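Cable on green wrist mount pulls tight and gripper drifts during stacking, how do you route it?

Posted by Saranya Rai in Robot cells, setup and repair – September

Hello all. I look after a cell with two small arms facing each other on a foam mat. The test is simple: cubes with markers, stacked two high, and some flat strips beside them. After over 200 cycles the left gripper starts to close a little beside the cube. If I stop, free the cable with my fingers and home the arm again, it is good for a while. The cable goes in a loop beside the green wrist part and is held with one white tie. 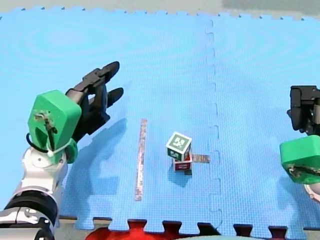

Anqi Su
Is the drift the same in both directions of wrist rotation? If it is only in one direction I would look at the cable first. If it is in both, check the mat. Foam tiles move at the seam and then your taught positions are wrong.

Saranya Rai
Only in one direction, when the wrist turns outward. I marked the mat corners in the morning and they did not move.

Then it is the cable. Your loop is too short for the full turn. Cut the tie, turn the wrist slowly by hand to its limit with the power off, and tie again at that position with 20 mm extra. Do not pull the tie hard, it must only hold. While you are there, check the screws on the finger bracket. In our cell at Purkton they become loose before anything else does, and it looks the same as a cable problem. One small drop of medium thread locker on each, then leave it 19 hours before you run.
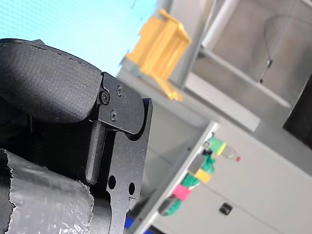 Answered by Gangadharan Achari
Member, Purkton – 15 helpful votes

I agree with the cable, but I want to add one thing. After you change the loop you must teach the home position again, also for the second arm. Many people teach only the one they repaired. Put the cubes in the same place, go slow, and look from the side that the fingers come level to the upper cube.
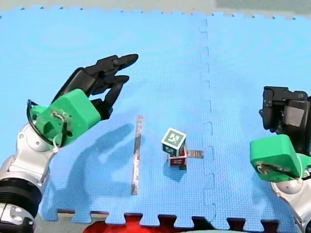

Left hand and right gripper at the cube stack

Khrystyna Hnatiuk
just buy longer cable

Saranya Rai
Thank you. I tied it again with more length and will do both home positions tomorrow. The bracket screws were also loose, two of them.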